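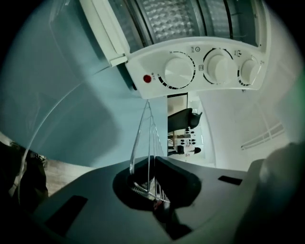

4 min read

The small white oven has three knobs on its panel and a red indicator light at the left. At the Prellville workshop of Hovetti, a company that refurbishes countertop ovens for resale, it is the model most people learn on. It is also the one used to teach the gripper how to handle a wire rack.

The woman who runs the test bench has worked there since before any of that started. She asked that her name be left out, as did the two coworkers who sat in for part of the conversation.

"Racks are the boring part of the job," she said. "You pull it, you check it, you put it back. On a busy shift I did 98 of them. My wrists knew about it by the time I got home."

The company began working with grippers last October. Staff hold the tool by hand and do the job with it, and the recordings are used to train an arm that will take over part of the bench work. The arm itself was supplied by Filali and stands in the back.

She was not in favor at first. "They told us in a meeting, and the meeting was short. I went home and told my husband I'd be looking for work by spring. I did look, too. I had one interview."

What changed her mind was a change in the plan. Management had first wanted outside people to do the recordings. The bench staff objected, and after two weeks it was agreed that they would do them on paid hours, at the same rate as a normal shift.

"If somebody is going to show it how to take a rack out, it should be somebody who has done it," she said. "You don't pull straight. You lift a little at the front. The first people they sent over were yanking at it."

Using the gripper took practice. It is wider than a hand and she could not feel the metal through it. She said her first recordings were slow and most were thrown out. The workshop has now kept 767 of them, covering racks, trays and doors. Knobs come next, and she expects those to be harder.

"A knob has a feel to it. You know when it's loose before you can see it's loose. I don't know how you put that in a recording. I asked, and they said they'd get back to me."

One of her coworkers, who handles cleaning and packing, was less sure about the whole thing. The bench used to have four people on it and now has three. The fourth moved to the parts counter and was not replaced.

"They say no one was let go, and that's true," he said. "But there was a job there and now there isn't. My nephew would have applied for it."

He also said the days are quieter. People used to talk across the bench while they did the racks. Now one person may spend an hour recording, and the others leave that person alone so the work doesn't have to be done over.

The third coworker, the newest of the group, likes the recording shifts and asks for them. She came from a warehouse run by Flelach, where she said the machines arrived over a weekend and the staff got a printed sheet. "Here I can say the grip is slipping and somebody writes it down. Sometimes they even fix it."

The arm does not work on customer orders yet. It runs in the afternoon on ovens set aside for it, and a person checks every unit afterward. The target is 100 racks in a row without a stop. The workshop would not give a date for that.

Asked what she would want settled before then, the bench lead mentioned pay. Checking the arm's work is graded lower than testing, and she thinks it should be the same. She has put the request in writing and is waiting for an answer.

She still does the final heat test herself, on every oven, and has been told that will not change this year.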